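**Making the bed: how long the main bedroom takes**
Pauline Ackroyd and Dean Clegg, Housekeeping Operations, Unit 101

## Background

Our group looked at how long it takes to make up a bedroom in a short-stay rental. We used the main bedroom at Wokdale, which has an upholstered bed, a white fitted sheet, a white duvet and grey pillows. The job was split into stages and each stage was timed on its own.

## Method

The duvet goes on after the fitted sheet has been checked and smoothed. It is laid across the mattress, then straightened from the corners so the overhang is even. Pillows go back against the headboard, with the fringed cushion in front. 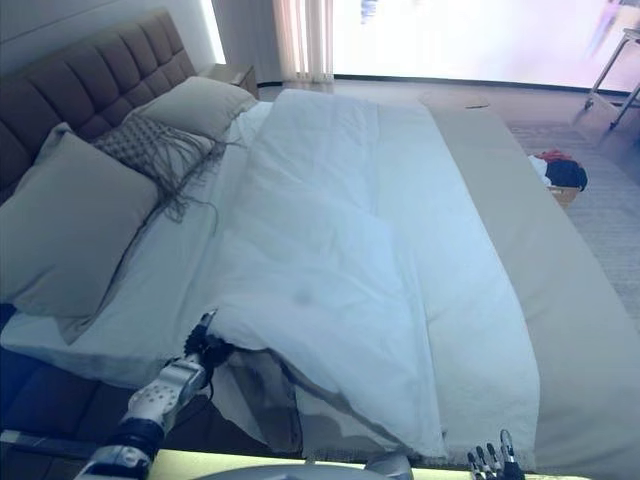 We had planned to do the pillows first, but Dean pointed out that they had to be shifted every time the duvet was pulled up. After the first 2 trials we changed the order and kept it that way. The trials were all done on a Saturday, 10 in total.

## Results

Straightening the duvet was the slowest stage. No trial went over 15 minutes for the whole bed. The knitted cushion added very little time, although its fringe had to be combed out by hand in more than 2 trials.

## Limits

We only used one room and one size of bed. The Tridier unit has a lighter duvet and would be worth timing next.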